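Week 6: Collectible figures and the idea of the "limited" run

Reading for this session: the Grulau catalogue pages in your pack, plus the two forum threads. Bring the price sheet from last time.

Last week we looked at how a film or comic licence ends up as a figure on a shelf. This week is about the word "limited", which appears on nearly every box in the Grulau catalogue and is doing less work than you might think.

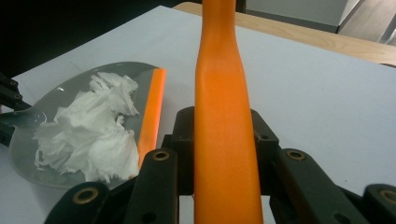
Seren Rees

1. What does the number mean?

Take the Borberg series. The box says 4,000 pieces. Before you repeat that in an essay, ask what it's 4,000 of. It could be the whole figure, one paint finish, one country's stock, or one box design. The catalogue doesn't say, and most fan sites copy the catalogue.

The same sculpt was sold in 14 finishes. If each finish had its own run of 4,000 then the figure is fairly common, whatever the sticker says. If the 4,000 was shared between them, some finishes are scarce and others aren't. We don't know which. Cheng-en Tsang argues for the shared run in the first thread, but his evidence is one shop's order form and I don't think it carries the weight he puts on it.

2. Chase figures

A chase figure is a variant packed at random among the standard ones. Shops like them, as people buy several boxes to get one. The Tikberg line gave odds of one in 23. Be careful with this. Odds printed by the maker describe the factory as a whole, and tell you nothing much about the case in your local shop, which may have been opened and picked over before it reached the shelf.

Walid Srour calls chase figures "a lottery with a nicer prize table". Fair enough as an opinion. He then claims that they push up the price of the ordinary figures too, and the table he gives for it leaves out every figure that lost value. Look at what's missing from a table before you look at what's in it.

3. Vaulting

To "vault" a figure means the maker says it won't be made again. Says is the word to underline. Two of the Eskildsen villains were vaulted in June and back on sale with new feet the next spring. Is that the same figure? Collectors were split. Ye-seo Yeom thinks the feet matter. I'd say most buyers never turned them over to check.

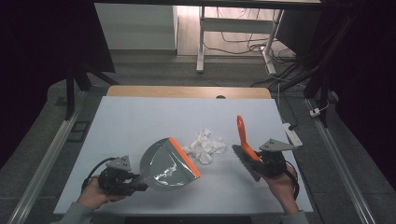 Brush and dustpan, with tissue paper on the table.

4. Asking price and selling price

This is where the marks were lost last year. A figure listed at a silly price has not sold at that price. Listings are hopes. Use completed sales only, note whether the box was included, and throw out any sale where you can't tell. You'll end up with a much shorter list - that's fine, a short list you trust will do.

Price guides have the same trouble. Several take their figures from sellers, who have every reason to aim high.

For the seminar

Pick one figure from the pack marked "limited", "exclusive" or "vaulted". Write a page on what the maker has really promised. Cinzia Santoro will take the second group, same room.

Don't use the box as your only source.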